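Home | About Us | Classes | Newsroom | Contact

Filed under: Community News, Arts & Crafts

Print this page | E-mail this page

HOVORA OPENS ITS DOORS TO A NEW SEASON OF MENDING AND SEWING EVENINGS

TRELTAU – With summer nearly upon us and the windows open again at last, Hovora is very happy to announce that its mending and sewing evenings will return in June, with more places, longer hours and (by popular request) a proper tea break in the middle.

The evenings began as a small get-together for people who had a pile of clothes at home waiting for a button or a hem, and who kept finding other things to do. They brought their piles along, they talked, and the clothes got mended. Last season there were 26 people on the list, and we were sorry to have to turn away several neighbors who signed up after the places had gone.

"I learned to sew from my grandmother, who would not let a sock leave the house with a hole in it," said Aslı Toprak, director of Hovora. "I was not a very patient student, and I think she would laugh to see me teaching anybody. But I still have her thimble, and I still do my hems the way she did, and it makes me so glad to see people of every age picking this up again."

Sessions will run from 6:30 to 9 in the evening. The first half of each one is set aside for a short lesson, beginning with the basics of threading, knotting and the running stitch, and going on to patches, darning, zippers and simple alterations. After tea, everyone is free to work on whatever they have brought from home, and the teachers will go from person to person for as long as they are needed.

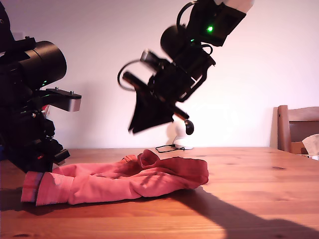 Teaching this season will be shared by Eylül Duman, who many of our regulars will remember from the winter quilting course, and Gil-soo Ra, who joins us after 15 years in a tailoring shop and has promised to show us how to turn a worn shirt collar so that it looks new. Gil-soo will also lead 2 special evenings on wool coats later in the season, when people start to bring them down from the attic and discover what the moths have been up to.

Complete beginners are most welcome, and so are those who have sewn all their lives and would simply like the company. Needles, thread and scissors are provided. We do ask that clothes be washed before they come to us, and that anyone with a very heavy item, such as curtains or a sleeping bag, call ahead so we can have a word about it first.

Refreshments will once again come from Tatlı, the bakery on our corner, whose owner Kadir Eren has been a good friend to these evenings from the start. Regulars will be pleased to hear that the walnut cookies are coming back.

The fee is $10 per evening, payable at the door. To reserve a place, please stop by the front desk at Hovora or ask for Ertuğrul Erdem, who is keeping the list.

Print this page | E-mail this page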